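Home Basics, Unit 3: The Fruit Bowl and Other Things That Sit on the Counter

Okay, so I promised you all written notes for this one because last time I talked way too fast and Lowri Bevan's handwriting gave out halfway through. Read them before you come in, and bring one piece of round fruit (or a bell pepper, I'm not picky).

The big idea this week is the surface. When I lay out a counter I start with whatever is going to be picked up most, and in my house that's fruit. It rolls! It bruises, it hides behind the toaster, and it goes soft on the side you didn't check. So I want you thinking about where your bowl lives, how far it is from the cutting board, and whether you can reach it with one hand full.

I like a plain light surface and a bowl with some color on the rim. A white bowl on a white counter is very pretty until you're half awake and knock it with your elbow. With a colored rim you can find the edge without looking hard, and orange fruit shows up nicely next to purple. Dilwyn Landeg disagrees with me on this and will tell you so.

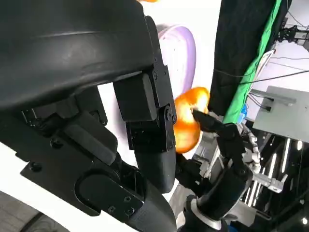 Parry, November

Now, handling. Hold round things from two sides, low and gentle, and feel for soft spots before you put anything back. Don't squeeze from the top. With an orange you're checking weight and skin. With a pepper you're checking that the walls feel firm and the stem end isn't wrinkled.

Then sort. Softest fruit goes where you'll grab it first, firm stuff underneath. I do mine at 8 in the morning while the coffee drips, and it takes me 3 minutes. Wipe the bowl too, please, especially under the rim where the sticky stuff collects.

For the homework, draw your own counter from above and mark the bowl, the board and the trash. Then move one thing and live with it for a few days. Write me half a page on what annoyed you. My limit is 600 words and I do stop reading there (sorry, Zsolt).

Comments

Carys Rosser: Moved my bowl next to the kettle and hated it by lunch. Is that my half page?

Darmawan Kusuma: Do lemons count as round?

Zsolt Major: I was at 486 last time, for the record.

Questions? Leave a note at the Balach front desk. © Prurotico Home Classes. Back to top

We use cookies to remember your settings. Accept | Manage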